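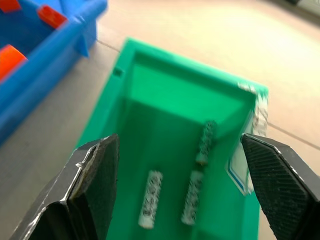
Pourquoi une pile finit-elle par s'arrêter ?
Parce que les produits chimiques qu'elle contient se transforment peu à peu, et qu'un jour il n'en reste plus assez pour pousser le courant.

Que se passe-t-il à l'intérieur ?
Une pile a deux bouts : le pôle plus et le pôle moins. Quand on allume une lampe de poche, de minuscules particules, les électrons, sortent par le pôle moins, traversent l'ampoule et reviennent par le pôle plus. Ce trajet s'appelle un circuit. Si le circuit est coupé, la lampe s'éteint.

Et les piles rechargeables ?
Le chargeur fait marcher la réaction dans l'autre sens. Dans la classe de Salma Morsy, les mêmes piles rechargeables ont été rechargées presque 700 fois — elles tiennent maintenant moins longtemps qu'au début.

Où jeter une pile usée ?
Jamais à la poubelle de la cuisine. Certaines piles contiennent des métaux qui peuvent salir le sol et l'eau. On les dépose dans un bac de collecte, au magasin ou à la déchetterie. Les métaux sont ensuite triés, et une partie sert à fabriquer de nouveaux objets.

Attention : on n'ouvre pas une pile et on ne la met pas dans la bouche. Si une pile coule, appelle un adulte.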